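Clandetti Extends Automated Bench Clearing to Second Shift

Clandetti, the contract packing company, has extended the use of two-arm robots for clearing work surfaces to the second shift at its Nanska site. The change took effect in September 2023 and follows a trial that began in April on seven benches.

Under the new arrangement, the robots sweep up scraps between jobs, and packing staff return to a cleared bench. The work was previously done by hand at the end of each run. The site employs 232 people, of whom 80 work at the benches covered by the program.

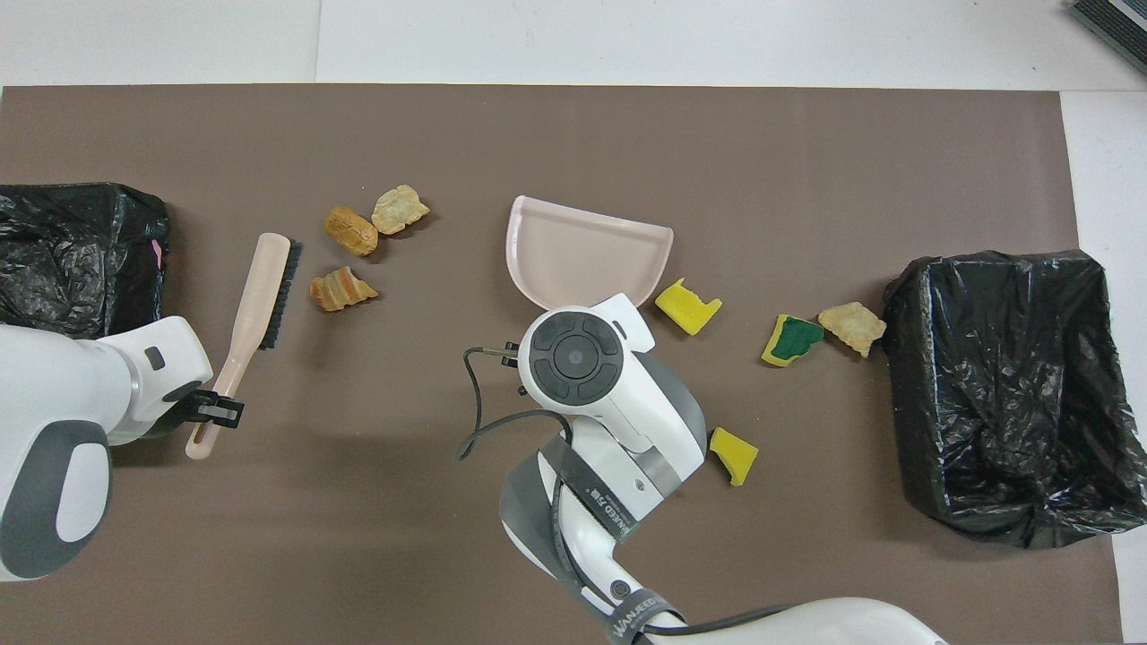

Will any positions be cut as a result?
Clandetti has stated that all bench staff will keep their current jobs and hours, and that the time saved will go to inspection and training.

"Our staff told us that sweeping was the part of the shift they would most gladly give up," said Brenda Bravo, site director. "They also asked for a say in how the robots are used - and they now have one." Employees may stop a robot at any time and finish the task themselves.

Khalil Nseir, who represents the bench staff, welcomed the agreement but noted that faster changeovers should not lead to higher hourly targets. Targets will remain unchanged until a joint review next April. Over 142 hours of paid training have been set aside for employees who wish to supervise the equipment.

Contact: Clandetti Press Office | © 2023 Clandetti. All rights reserved. | Back to top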